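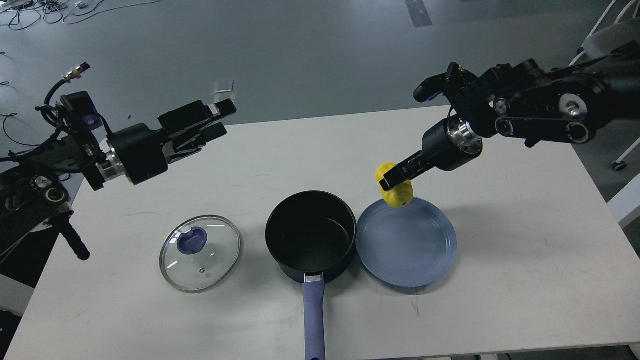 去Cestville的班车只在周四开,早上八点从火车站后门发车,司机不等人。我们几个迟到了两分钟,他已经把车挪出去半个车位,算是给了点面子。

这次看的是Caso的厨具厂,开放日一年一回,报名费不收,但要先填一张表,其中一栏问“您平均每周做几顿饭”。我填了五顿,同行的Parvaneh Esfahani看了一眼,没说话。

带队的是Elspeth Crichton,在厂里干了20年,嗓门练得比冲压机还大。冲压车间确实吵,一块圆铝片进去,一口锅的雏形出来,中间那一下谁也看不清。她让大家戴耳塞,然后隔着耳塞讲了一刻钟,我听懂的大概是“厚度”和“别摸”。

喷涂线要隔着玻璃看。不粘涂层分两遍喷,再进炉子烤,出来以后抽检。抽检的办法很朴素:煎蛋,不放油,歪锅,看蛋滑不滑。负责煎蛋的小伙子叫Cameron Rankin,问他中午吃什么,他说反正不吃蛋。

配盖子的工段我最喜欢。玻璃盖压上金属边,再拧旋钮,旋钮的颜色要跟锅柄对得上,蓝色就有好几种,墙上挂着色卡,名字起得像护肤品。Elspeth说有一年经销商退回来500只盖子,理由是“蓝得不够诚恳”。我怀疑原话不是这样,但她讲得很熟,估计每届都讲。

参观最后照例进门市部。出口只有这一个,要穿过全部货架才走得到,动线设计比冲压车间精密得多。新出的Nyanda系列打八折,Prulon系列不打折,理由是“它不需要”。我本来只想看看,结果拎了一口奶锅出来,家里已经有两口了。

食堂的饭倒是真不错,红烧茄子,米饭随便添。有意思的是后厨用的全是旧铁锅,黑得发亮,一口自家的不粘锅都没见着。我问打饭的师傅,他说铁锅顺手,又给我添了一勺茄子,话题就算过去了。

回程车下午三点半,要去的话记得带件外套,喷涂车间外面的走廊冷气开得很足。门市部能刷卡,购物袋另收钱。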